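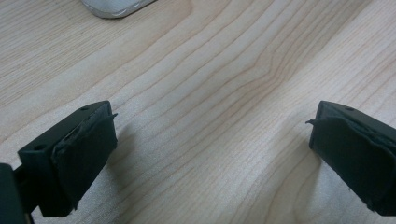

What does the Derko hand gripper kit cost to keep going once you own it?

The pads are the main expense, according to Vinh Khúc, who has used a pair for 6 months at the Duvville workshop. A pack of replacements lasts him through 500 grasps on cloth and a good deal fewer on cardboard. "You look at the edges," he said. "When they start to fray I order more. The adhesive is fine, the rubber itself is soft."

Khúc bought the two-gripper set in February. It came with cables, spare screws and a printed guide he called short but usable. Setup took him three tries, mostly over the cable connection at the base.

"The fingers are plain blocks with screw holes on top, so you can take one off with a small driver," he said. "I wish Derko sold them separately. Right now you buy the pair."

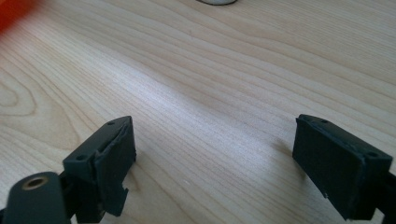 He also had questions about the warranty. Derko covers the body and the electronics but leaves out the pads, and the first reply from support took nine days. A later request went faster.

Hsiu-ying Chiu shares the set with him and does most of the long sessions. She compared it with the Skindar grippers she used at her last job. "The Skindar closes more smoothly," she said. "The Derko is easier on my wrists after two hours. I would take the Derko for soft things, bins and towels and so on. For small hard parts I'd go back to the other one."

A gripper in each hand, with a fabric bin on the table. 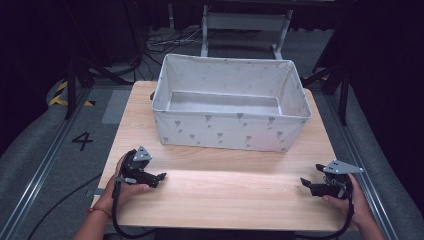
The Derko set in use, one gripper in each hand, with a fabric storage bin on the table.

Both would buy it again at the current price. Chiu wants a longer cable first. Khúc has asked the dealer, Hứa, for a quote on a second set and is waiting to hear back.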